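Search the forum
Advanced search

Gripper slow to close after pad change
April 25, 2019, posted by Lambros Vasilakis

lambros_v: I look after the coffee cell at Mavromatis. One arm, one two-finger gripper, white table, cups and mugs. I changed the finger pads on Monday and now it closes late on handles. Open is fine. It faults on 7 of 50 picks, always on the close. Same program as before. Where would you start?

skinda: Cable first. If it runs down the outside of the gripper it gets flexed every time the wrist turns. Unplug it, look at the pins, plug it back in and run 50 more.

eron14: I wouldn't touch the cable. He changed the pads and the fault showed up after. Thicker pads mean the fingers meet sooner and the stroke in the program is wrong. Re-zero it.

skinda: Re-zeroing hides a bad connector for a week and then you're back here.

eron14: It takes 14 minutes. Pulling the connector takes longer and you can bend a pin.

lambros_v: Did both, zero first. Faults went from 7 to 2. Then I reseated the connector and got none in 50, so I can't say which one did the rest. I also taught the mug position again, with one finger beside the rim on the handle side. I left the glass cup with the beans and the saucer with the spoon where they were, so the other positions stay good.
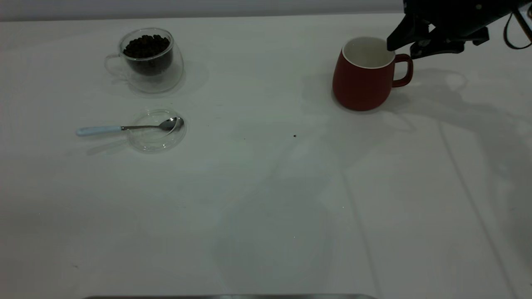 Speed is at 300 for now and I'll bring it back up after a full shift. The old pads are in a bag if anyone wants the thickness.

amis: Wipe the table before you run it. Crumbs get under a base and the mug sits crooked.

eron14: A crumb won't give you a late close.

amis: Didn't say it would. It'll give you a bad pick.

skinda: Tie that cable down higher up too, with some slack at the wrist. I replace ours every July whether it looks worn or not.

lambros_v: Will do. Thickness on the old pads to follow when I find the calipers.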